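Print | E-mail

Speaker notes: What a clothing bank needs from its storage room
Talk for the Valten neighborhood groups, Sunday, 10:30 a.m. Forty-minute slot, questions after.

Opening

Thank the hosts. Say who I am: Shabani Masanja, I run the sorting and storage side of the Fusgate clothing bank. Gaetano Galli runs the front counter and will take questions on opening hours and referrals, so send those to him.

Say at the start that this talk is about storage. Fundraising is a different talk and I am not the right person for it. Most of you have a room already or are about to get one, and I want to spend the time on what happens between the donation door and the counter.

Size of the thing

Last April we took in 1,305 bags. That was our biggest month. Spring is always heavy and people clear closets all at once. The month before it we had 193. The room has to work for both. If you plan for the average you will have bags in the hallway in spring and the fire inspector will have something to say about it.

Pause here. Ask who has had bags in the hallway. Expect most hands.

The room at Fusgate

Our first room was a basement under the Lukumay building. Low ceiling, one outlet, a drain in the floor. The rent was low. We lost a full rack of winter coats to mildew in the first year and threw them all out. A cheap hygrometer would have warned us. Buy one before you buy shelves. Keep the reading under 55 percent if you can, and write it on a card by the door every time you open up.

The second room is above ground with a window on the north side. Sunlight fades cotton faster than people expect, even folded, along the top fold. We put a blind on the window and left it down.

Shelves

Metal, open, bolted to the wall. Bottom shelf six inches off the floor. We tried closed cabinets from Vudura and sold them again after one winter. They were well made, but you could not see what was in them and people stopped putting things back. With open shelves you can look from the door and know that the boys' pants are low.

Don't go higher than a short person can reach. Ladders slow everything down and sooner or later someone falls.

Sorting

First pass is keep or rag, and it should be quick. Second pass is by type, third is by size. Do not sort by size first. We did that for a long time and ended up with a shelf marked Medium that had swimsuits and snow pants on it.

Give each person one pass and let them stay on it for the shift. Switch after the break.

T-shirts are the largest group by far. Lay each one out flat, smooth it once with both hands, check the front, turn it, check the back. Small marks are easy to miss when a shirt is held up in the air, and much easier to find when it is lying down.

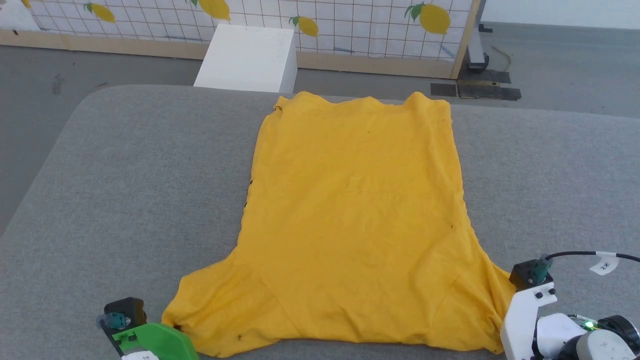
Page 6

Agree on a rule for marks and post it on the wall. Ours: a mark on the front you can see from arm's length goes to rag. Anything smaller goes in the wash tub with a note pinned to it. If it comes out of the wash the same, the counter decides. Gaetano is stricter than I am on this, and he is the one who has to hand the shirt to somebody, so his view wins.

Folding

One fold for everything of the same type, so the stacks match. Ours is sleeves in, then thirds. Twelve shirts to a stack. Taller stacks lean, and the person looking for the bottom one pulls the whole thing down.

Labels go on the shelf edge. Labels on bins get lost when the bins move.

What to turn away

Wet bags, always. Pillows. Anything with a strong smell of smoke or mothballs, which spreads to the rest of the shelf in a day or two. Put the list on the donation door in large type and in the languages people on your street read. We had it only in English for 2 years and spent a lot of time explaining it in the parking lot.

Moths

Slide with the trap photos if the projector is working. If not, skip it and just say: pheromone traps, one per wall, change them on schedule. Wool goes in sealed tubs. Freeze anything doubtful for three days.

Costs

Handout has the full table. Read out only the rent, the shelving, and the rag collection. Remind people that rag dealers pay by weight, and to ask for the weigh slip every time.

Questions

Likely ones: insurance, school uniforms, whether to accept shoes. On shoes, yes, but only tied in pairs. Leave the sign-up sheet for the Fusgate visit at the back table, next to the coffee.

Print this page | E-mail to a friend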